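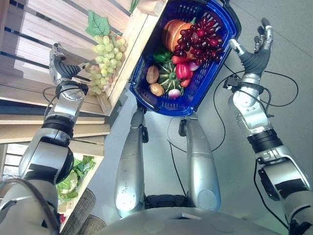

September, notebook entry, grocery task, evening

Main work today was the grasp proposal step for the produce display. Since last week Kvam (our planner) gives good arm paths but bad choices of where to close the hand, and I wanted to see if the fault is in Kvam or in what Pestel sends to it. Pestel is the segmentation part.

First finding, from the recorded head camera data. Pestel gives the green grapes as one object when the hand is far away. When the left fingers come close to the bunch, the mask breaks in two, and the leaf above the grapes becomes a part of the upper piece. Kvam then takes the center of the biggest piece, and the target jumps. On the wrist trace I see the jump very clearly, a small kick to the left and then a correction. I thought before that this was the controller gain. I lost two evenings on the gain, so I write it down here in big letters in my mind: check the target first, then the controller.

Second finding. In the basket the masks are better than I expected. Red grapes and bread overlap, and they stay separated. The weak place is the red things on the right side. The large red pepper and the smaller one under it are merged in many of the frames, and the onion next to the big one is sometimes swallowed also. For picking from the display this does not matter much, but for the placing step it does, because the free space map is made from the same masks. If three objects become one, the height is taken from the tallest and the hand releases too high.

What I changed:

The target is now held when the hand is closer than the gate distance. Kvam keeps the last good mask and moves it only with the arm kinematics, no new perception until the fingers close. Gate is in the config as hold_gate_mm, set to 473. This value is strange but it comes from the replay, it is the distance where the first split appears in the worst recording. I will make it a nicer number when I have more recordings.

The leaf got its own class in Pestel. I labeled 700 crops by hand, and the training used 2,000 together with the older ones. Training is finished, but I have tested it only on replay.

The right hand now stays open in its waiting pose while the left one works. Earlier it went back to the rest pose between picks, and every return passed near the basket rim. The planner accepted this path, but I did not like it. Waiting pose is saved as right_wait_open.

Replay result: 5 recordings with the old code, the target jumps in all of them. Same recordings with the hold, no jump. Replay cannot tell me if the grasp itself would be good, so this must be run on the robot.

Open points:

– Cables are not in the collision model. The arms are modeled as clean cylinders, and the loop near the left wrist is outside the cylinder. Aslak Hellström suggests to make the wrist radius bigger. I would prefer a separate shape for the loop, because a thick wrist will block many good approaches into the crate.

– The lettuce on the lower tier is partly hidden by the left arm in the head view. Pestel then reports it as removed. We need a memory for objects behind the arm, maybe simple, only "do not delete if the arm mask covers it".

– The viewer in Zokgate still draws the left and right hand frames with the same color. Ticket is written, no answer from the Prondedthorpe people yet.

Next session: hold gate on the real arm with slow speed, left hand only, green grapes first. Then the peppers, if there is time. Config is on the branch grape-hold, please do not merge before I have run it.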